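Sep 30, 2023

I have lived in Moltthorpe long enough to remember when the police station on the Skellness road kept its front door open until late in the evening, and you could walk in with a found wallet or a worry about your neighbor and talk to a real person across a real counter. The building went up in 1856, and I suppose it has seen worse ideas than the one now before us, but I can't think of many.

The plan, as most of you will have read by now, is to close the front desk in December and send all of us to Darner, where there is a bigger station with a bigger parking lot. We are told that only 83 people used the Moltthorpe desk last month, as if that were a small number! I read it and thought, well, that's 83 people who had something on their minds and wanted to tell an officer about it.
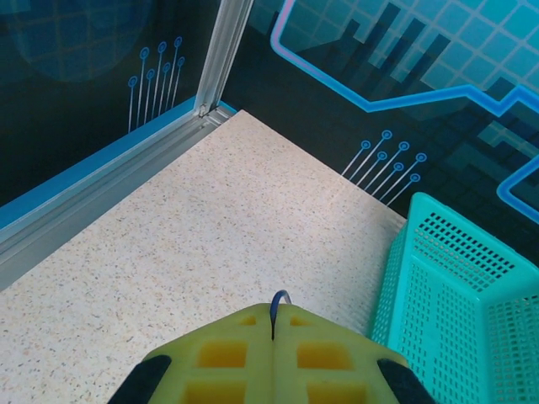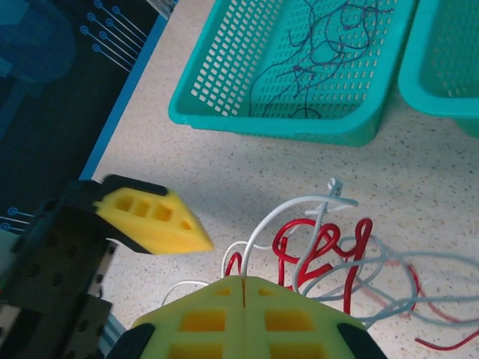

Now, I don't want to be unfair to the folks who drew this up. Money is tight, officers are stretched, and I would much sooner see them out walking our streets than sitting behind glass waiting for the bell to ring. But the desk needs 2 people on a weekday, and neither of them has to be a sworn officer (they aren't now, most mornings). So I have a hard time seeing how closing it puts anybody back on patrol.

And then there's the matter of getting to Darner. If you drive, fine, it's a pleasant enough trip. If you don't, you take the bus by way of Ferri and hope the connection waits for you, which in my experience it does when it feels like it. Think of someone who has just been cheated out of their savings and is already ashamed to talk about it. I'm not sure that person makes the trip, and I'm not sure they fill in the online form either.

What I'd ask for is modest. Keep the door open three mornings a week through the winter, put a proper sign out front with the hours on it, and look at the numbers again in spring. I'd bet they would be closer to 100 a month if people knew when to come. The public comment sheets are at the library until the end of next week, and I've already filled in mine, both sides.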